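BOSTTON COURT RESIDENTS' MANAGEMENT COMPANY
Minutes of the meeting of directors and leaseholders held on April 23, 2018

Present: Filipa Meireles (chair), Raquel Amaral, Cristóvão Abreu, Kamarul Lubis
Apologies: Cristóvão Figueiredo

1. Minutes of the March meeting
Agreed and signed, with one correction: the flat referred to under item 4 should read 24.

2. Sale of Flat 24
The chair reported that the sellers' agents, Dreruvon, had asked for the leasehold information pack. The pack fee remains at £200. Mr Abreu will issue it once payment has cleared. The buyers' solicitor has also asked whether the parking space passes with the lease – the directors confirmed that it does not and must be assigned separately.

3. Ground rent and service charge
Ground rent of £133 per flat was demanded in March. Two accounts remain unpaid and reminders will be sent. Ms Amaral asked that future demands show the service charge on a separate sheet. Agreed.

4. Letting of flats
Mr Lubis had received a draft tenancy from a leaseholder wishing to let through Zendunex. The lease requires written consent for any letting longer than six months. Consent was given, subject to the tenant receiving a copy of the house rules.

5. Common parts
The quotation for the rear stair windows was deferred until a second price is received. Mr Lubis to pursue.

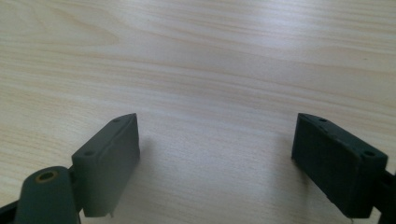
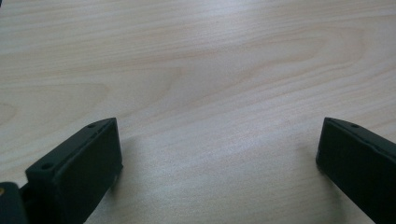 6. Any other business
Raquel Amaral said that the parking spaces ought to be shown on a proper plan before another flat was sold, as the one attached to the leases was too faint to rely on. The chair agreed to ask the solicitors what a new plan would cost.

The date of the next meeting will be circulated.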